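Workshop > Notebooks > Dye Bench > September

September, 3:40 pm

Madder test again, on the Jarnstead wool this time. Split the skeins into two pots, alum in both, chalk in the second only. Held at a low simmer for two hours. Weighed 738 g of fiber going in, dry.

Chalk pot is redder. The other came up a flat orange, close to what Carleen Fairweather got with the Demdale yarn in batch 13. Her notes say she used rainwater. I used tap, so the water may not matter as much as we thought - need to run it once more before saying so.

Rinsed three times, still some color in the last rinse. Hung to dry away from the window.

To do: order alum, relabel the Grendow samples, cut snips for the light test and leave them up through next month. Buttons and tags are put away again.

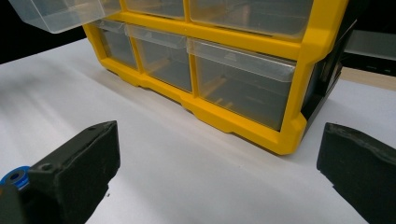 Yellow drawer unit, top left drawer open.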